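Chapter 3
Soft Goods: Stuffing, Shells, and Seams

I learned to sew by taking things apart. My grandmother would hand me a seam ripper and some worn-out cushion, and I'd spend a happy afternoon on the back porch pulling threads and getting fluff all over the dog. By supper I had a flat pile of oddly shaped fabric and a much better idea of how a cushion works than any pattern envelope ever gave me. So that's how we're going to start this chapter too. Before you cut anything new, please go find something old and open it up!

In the first two chapters we stuck to flat projects (the tote bag, the apron, that table runner everybody complained about). Flat work is forgiving. You press it, you square it up, and if a seam wanders a little you can usually hide it. Stuffed work is a different animal. The minute you push filling into a shell, every seam you sewed starts pulling in a direction you didn't plan for, and a curve that looked lovely on the cutting table can turn into a pucker or a weird little point.

I found this out with the first pillow I ever sold. It was a big round floor pillow, ordered by a man named Ezekiel Lindqvist who ran a reading room for kids, and I was so proud of it that I drove it over myself. It held up fine for one story hour. Then a seam opened near the piping and the filling started working its way out. He was very kind about it. I took it home, and when I laid the shell flat I could see what I'd done: a skimpy seam allowance, long stitches, and no clipping at all on the inside curve. I had sewn a pillow the way I'd sew a napkin. 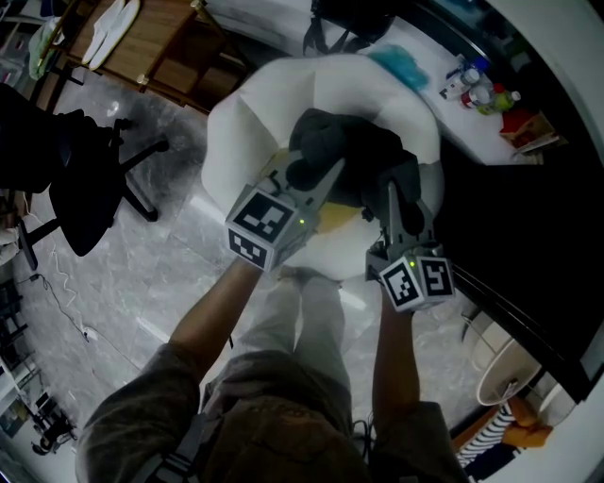
Let's talk about filling for a minute, because I think beginners worry about fabric too much and filling too little. Most of what you'll use in this book is polyester fiberfill, which comes in a bag, fluffs up nicely, and doesn't mind the washing machine. The trick is to pull it apart with your fingers before it goes in. If you shove in a big wad straight from the bag, it stays a big wad forever, and you'll feel it every time you lean on the thing. Small handfuls, teased out, tucked into the corners and lobes first and the middle last. It takes longer than you'd like. Put some music on.

Plush fabric has its own moods. It has a nap, meaning the fibers lie in one direction, and if you stroke it you'll feel which way is down. Mark a little arrow on the back of every piece before you cut. I still forget this about once a year, and then I get a bear with one ear that looks darker than the other. It also sheds like crazy when you cut it, so snip through the backing only, with just the tips of your scissors, and keep a vacuum handy.

Now, stitch length. For flat cotton I told you to leave your machine wherever it was happy. For stuffed shells I'd like you to shorten it and sew the stress points twice, especially where two curves meet. Go slowly around the bends. Stop with the needle down, lift the foot, turn a hair, and carry on. You'll feel silly doing it, and your circles will come out round.

We have 3 projects in this chapter. The Price bolster is a plain tube with two round ends, and it's mostly practice at easing a circle into a straight edge. The Trarari pillow adds gathers and a contrasting center, so you'll be handling two fabrics of different weights. The Hitero lamb is the one my students always want to jump to (I know, I know, it's cute), but do the bolster first. The lamb takes 300 grams of fiberfill and has a lot of small curves in it.

What to have on the table:

Sharp scissors with fine points
A seam ripper
Long glass-headed pins or clips
Strong polyester thread
A chopstick or a blunt knitting needle for pushing out corners
A hand needle for closing the gap

3.1 Taking a Cushion Apart

Pick something you won't miss. Turn it over until you find the closing seam, which will be the one sewn by hand or topstitched from the outside, and start your ripper there.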